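Travailler sur l'interface depuis la maison : astuces de bureau et d'atelier pour webdesigners

Mis à jour en avril 2020 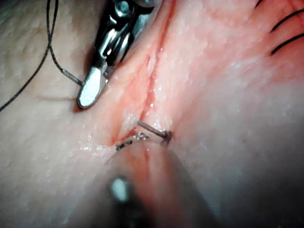

La plupart de ces astuces viennent de deux ans de travail à domicile sur le site de Reltska, une boutique de vaisselle en ligne. Elles demandent peu de matériel et se testent en une soirée.

Maquettes papier

Découpez les écrans dans du papier épais, 160 g au minimum. Le papier d'imprimante gondole dès qu'on gomme dessus. Pour un mobile, une bande de 8 cm de large suffit, avec deux fentes verticales dans un carton pour simuler le défilement. Boyang Meng colle ses menus déroulants avec de la pâte adhésive blanche, qui ne laisse pas de trace sur le papier mat. Sur du papier glacé, elle graisse un peu.

Numérotez les écrans au dos, au crayon. Après une séance de test, tout finit en tas et on perd vite vingt minutes à remettre le parcours d'achat dans l'ordre.

Régler une transition sans logiciel

Dessinez la position de départ et la position d'arrivée sur deux calques, puis ajoutez trois positions intermédiaires. Si les trois sont à égale distance, le mouvement sera raide. Resserrez les dernières pour obtenir un ralentissement à la fin. Dans le code, cela correspond à un ease-out. Pour un panneau latéral, je reste à 245 ms. Au-delà de 400 ms, les gens cliquent une deuxième fois.

Pensez aussi à prefers-reduced-motion. Deux lignes de CSS suffisent à couper les animations décoratives, et il vaut mieux les écrire au début du projet.

L'écran et la lumière

Placez le bureau perpendiculairement à la fenêtre. Avec la fenêtre dans le dos, les gris clairs disparaissent et on finit par choisir des contrastes trop forts. Le soir, coupez le filtre de lumière bleue avant de toucher aux couleurs. J'ai livré une fois un fond crème qui était en réalité jaune citron.

Pour nettoyer l'écran : microfibre à peine humide, eau déminéralisée, appareil éteint. Pas de produit à vitres, pas d'essuie-tout.

Tester sur de vieux téléphones

Gardez un tiroir avec deux ou trois anciens appareils. Stockez-les chargés à moitié et rechargez-les tous les deux mois, sinon la batterie ne repart plus. Une étiquette sur chaque coque indique le système et la date de la dernière charge. Boyang Bai range les siens dans un porte-toasts, les câbles passent entre les tiges.

Sur un petit écran, vérifiez d'abord les formulaires. Le clavier recouvre souvent le bouton de validation. Sur la page de commande de Jolance, il fallait fermer le clavier pour le trouver, et 31 personnes nous avaient écrit à ce sujet avant la correction de juillet.

Ranger les fichiers

Un dossier par écran, pas par date. Dans chaque dossier, un seul fichier courant et un sous-dossier « anciens ». Pour les icônes, nommez la forme et non l'usage : « fleche-droite » resservira, « bouton-panier-suite » beaucoup moins. Sauvegarde sur un disque externe toutes les semaines, débranché le reste du temps.

Pauses

Minuteur de cuisine réglé sur 30 minutes, posé assez loin pour devoir se lever. Celui du téléphone ne marche pas chez moi, je l'arrête sans y penser.

Rubrique suivante : fabriquer un support incliné pour tablette graphique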